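Search the help pages Search Clear

Keyboard Cleaning and Storage: Frequently Asked Questions

Last updated: September 24, 2019
Reading time: 4 minutes

These answers cover wired, full-size desktop keyboards with ordinary rubber-dome keys. Laptop keyboards and mechanical boards with removable switches are covered on separate Festmont pages.

What should be done before cleaning?

Shut down the computer or log out, then unplug the keyboard. Grip the plug itself and pull straight back. Do not pull on the cable. Clear cups, food and loose paper from the work surface. Wired keyboards have no battery, so no further power-down step applies.

What surface is suitable?

Any flat, stable table that is longer than the keyboard. A tablecloth is acceptable and reduces scratching of the case, but it must be shaken out or washed afterward. On a bare table, lay down a towel. Avoid deep-pile fabric, which holds crumbs and returns them to the keys.

How is loose debris removed?

Turn the keyboard over so that the keys face the table. Hold it level by both ends, a short distance above the surface, and shake it gently from side to side. Tilt it toward one long edge, shake again, then tilt it toward the other. Most loose crumbs come out in the first two passes. Striking the case against the table is not recommended; it can crack the clips that hold the two halves together.

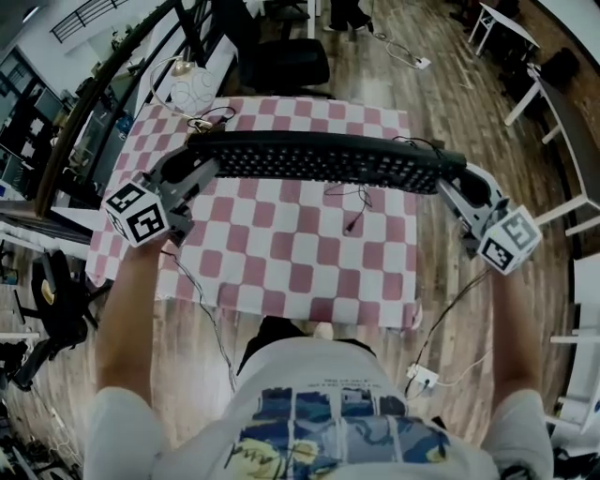 Keep the cable slack during this step. A cable that is pinned under an object or wrapped around a table leg puts strain on the point where it enters the case, and this is the most common place for a conductor to break. Let the plug rest on the table. If the cable is too short to reach it, move the keyboard lower.

Can compressed air be used?

Yes. Hold the can upright and use short bursts along each row, starting at one end. Keep the nozzle at an angle to the keys. A tilted or inverted can may release liquid propellant. Turn the keyboard over again after the last row to drop whatever the air has dislodged.

Which liquids are safe on the keys?

A cloth lightly dampened with plain water is enough for dust and light marks. For skin oil, use isopropyl alcohol on a cloth or cotton swab. Test it first on the underside of the case. Some printed legends are affected by alcohol, particularly on older boards. Never spray liquid directly onto the keyboard. Bleach, acetone and abrasive pads should not be used at all.

Should the keycaps be removed?

Only if debris is visible under them after shaking and air. Take a photograph of the layout first. Use a wire puller and lift vertically. Leave the space bar, Enter and both Shift keys in place unless there is a specific fault, as their metal stabilizers are easily bent and slow to refit. The Voß puller stocked at the Ostusdale counter fits standard caps but not low-profile ones.

What should be done after a spill?

Unplug the keyboard at once and turn it over with the keys facing down. Leave it on an absorbent towel. Do not use a hair dryer or place it on a radiator. Plain water normally needs 20 hours or more to clear from beneath the keys. Sugary drinks leave a residue, and the keyboard will probably need to be opened or replaced.

How often should a keyboard be cleaned?

At a single-user desk, every 9 weeks is adequate. Shared keyboards should be wiped at each change of user and shaken out weekly. The reading-room keyboards at Brurnent follow the shared schedule.

How should the cable be stored?

Coil it in loose loops as wide as a hand and secure it with a fabric tie. Do not wrap it tightly around the keyboard. Leave the plug on the outside of the coil, where it can be checked for bent or dirty contacts.

How are spare keyboards stored?

Store them flat, keys up, with the rear feet folded in. Place cardboard between units if they are stacked, and keep heavy items off the top. A dust cover is optional in a closed cabinet.

Some keys do not respond after cleaning. What next?

Unplug the keyboard, wait a minute, and connect it to a different port. If the same keys fail, check for a cap that is not fully seated. If a whole row or block of keys fails, the fault is internal and cleaning will not correct it. Unrepairable units are accepted at the Ostusdale counter, shelf 17. Remove any labels with passwords or login names first.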